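Ticket 3000-345
Product: Fidiveck backup client, version 6
Status: Closed
Opened: Tuesday, June 2, 2026

Problem as reported
Nightly backup from the front office desktop to the Rirau storage box stops partway through. The log shows "destination not ready" and the client gives up after six tries. Smaller jobs finish fine. The customer has 400 GB free on the destination and has already restarted both ends.

First reply
Asked for the client log and the storage box event log. Also asked whether anything else writes to the box overnight. Customer says only the Poduval mail archive does, and it has been on the same schedule since October.

Second reply
Logs received. The backup starts normally, copies 345 files, then loses the share. The box goes to sleep at the same moment. Its power setting counts idle time from the last login and ignores open transfers, so a long job under one login gets dropped. Short jobs end before the timer does.
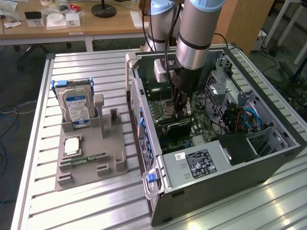
Asked the customer to open the storage box admin page, go to Power, and set Sleep to Never, then run the full job by hand. Also asked them to leave the retry count alone for now - raising it would only make the failure take longer.

Customer update
Manual run finished with no errors. The scheduled run that night stopped again, same message.

Third reply
The scheduled job was still using a saved copy of the old destination, under the name the box had before it was moved to the Fimgate network. Steps sent:
Delete the saved destination in the client.
Add it again using the current name.
Open the schedule and pick the new destination from the list.
Save, close the client, and restart the backup service.

Customer update
Two scheduled runs completed. Mail archive also fine. OK to close.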